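Home | Archive | Search | Subscribe | Log in

List: Flarstead hosting-notices
Date: 7 September 2020
Subject: Re: Mailbox limits after the move to Dovau

Dear subscribers,

Thank you for the replies received. One question came up more than once and is answered below for the benefit of all account holders.

> Our organisation has 188 mailboxes on the Nimri plan, and the
> notice says the limit is 200. Do forwarding addresses count
> toward it? We would also like to know if our web pages will be
> offline during the changeover.

Forwarding addresses do not count toward the limit. Only mailboxes that store mail on the server are counted.

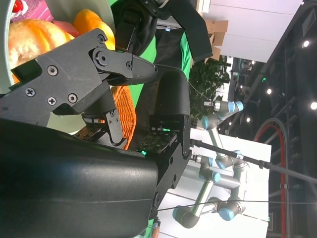

Black gripper with two small green lights on one finger.

Web pages will remain available throughout. The Teken control panel will be closed for 3 hours while records are copied – please do not attempt to change passwords or add domains in that period. Of the sites hosted at Flarstead, 174 have already been moved.

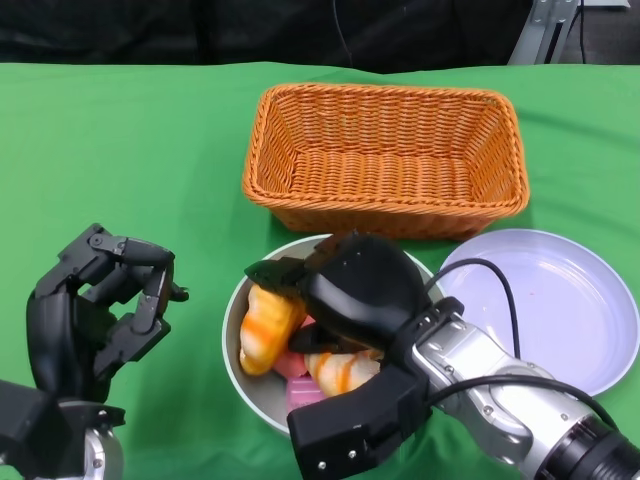
Customers who manage their own domain records must enter the new server address themselves. The old address will be honoured until the end of December, after which mail sent to it will be returned to the sender.

Requests to cancel or defer a move should be sent to the support desk in writing, quoting the account number.

Hosting Services
Flarstead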